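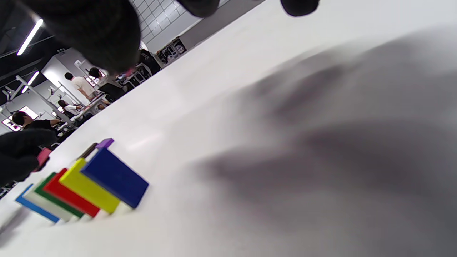
Hiring the Cornis kit: an interview with the service manager at Pruvero

Members of the Zwahlen network have asked on several occasions whether small organisations can collect their own training recordings for robot arms without buying an arm first. Pruvero, which has its offices in Bornen, offers a hire service for this purpose under the name Cornis. The network office met the company's service manager in September to discuss what the service includes, what it costs and where its limits lie. The manager spoke on behalf of the company.

What is in the case

The Cornis kit consists of a hand-held gripper with a camera mounted on it, a charging base, a storage drive and a set of spare finger covers. The gripper weighs 900 grams. The operator holds it, closes the fingers with a trigger and carries out the task by hand while the camera records the movement from close to the fingers.

"We are asked most often whether the customer needs a robot at the same time," the manager told us. "During the recording stage they do not. The arm may be in another building, or it may not have been ordered yet. What we require is a table, decent light and somebody who can spare the hours."

The company recommends starting with objects that are simple to hold and simple to tell apart. Coloured blocks on a plain white tabletop are a usual first exercise: standing them on their narrow edges, one close behind the next in a row. The manager was asked whether such an exercise has any value for a customer whose real work concerns parcels or laboratory supplies.

"It has value for the operator," was the answer. "A block on its narrow edge falls over if you come in too fast or let go too early. People learn to slow down in the last few centimetres. We can also look at the recordings afterwards and see whether the person has kept the object in view. With a close row, the gripper has to go down beside blocks that are already standing, and that is a fair likeness of packing a box."

Training of operators

Each hire includes one introductory session lasting 45 minutes, given either at the customer's premises or by video link. It covers the grip, the trigger, starting and stopping a recording, and how to mark a recording as spoiled. Further sessions are charged separately.

The network office put it to the manager that this seemed short for staff with no technical background. The manager accepted that some customers had said the same.

"The first session gets people recording. It does not make them good at it, and we now say so in the booking letter. We ask every new operator to send us the first day's work before they go any further. If the wrist is turning too much, or a sleeve keeps getting in front of the lens, we would like to find that out on the first day and not at the end of the hire."

On the subject of rooms, the company's advice has changed over the past year. Earlier guidance asked for a screened area with a plain backdrop. Customers are now told that an ordinary working room will do, including one where colleagues are busy at other benches, provided that the people present have been informed and have agreed to being recorded. Members should note that the duty to inform staff and visitors rests with the hirer. Pruvero supplies a notice for the door and a consent form, both of which the network office has seen and considers clear.

Shadows were discussed at some length. A hand-held tool beneath ceiling lights will throw a shadow across a white table, and one member organisation had asked whether this spoils the material.

"We leave them in," the manager said. "A robot arm will throw a shadow too. We would be more concerned by a customer who had removed every shadow with studio lamps and then put the arm to work in a normal room. What we do ask is that the lamps stay where they are for the length of a session."

Quantity and checking

For a single task with one type of object, Pruvero advises a minimum of 400 accepted recordings. Recordings are checked by the company's own staff before they count towards this number. A recording may be refused for poor focus, for a missing start or finish, or where the object leaves the picture for too long.

The service was tried out with one customer before it was opened to general hire. That trial produced 2291 recordings. The manager declined to give the share that was refused, saying that the checking rules had been altered part of the way through and that a single figure would mislead. The network office regards this as a gap in the published material and has asked for figures to be supplied once the present rules have been in use for a full year.

Customers receive every recording back, including those that were refused, together with a short written note on each refusal. Pruvero does not keep copies after the hire has closed unless the customer signs a separate agreement. When asked whether there is a lower price for those who do sign, the manager confirmed that there is, and said that the discount is set out in the order form.

Limits of the service

The manager was direct about tasks for which the kit is not suited. The gripper has plain fingers that open and close, and anything that calls for a twisting motion of the fingertips, such as opening a small bottle, is better recorded by other means. Wet work is excluded under the hire terms. Heavy items are permitted only up to the limit printed on the handle, and the spare finger covers should be changed when they begin to shine.

"We have turned down orders," the manager said. "One enquiry concerned threading cable through a narrow housing. We could have taken the money, but the recordings would have been of little use, and the customer would have been right to complain."

Pruvero does not train the robot. The hire ends with the delivery of checked recordings, and the customer must arrange the next stage alone or through a supplier of their choosing. Several members had understood from the brochure that training was included. The manager undertook to have the wording amended.

How to book

Members of the Zwahlen network may book through the network office, which holds one Cornis kit for loan between hires. Applications should state the task, the objects to be handled, the room to be used and the name of the person responsible for consent. Kits are to be returned to Bornen in the original case, with the storage drive packed separately.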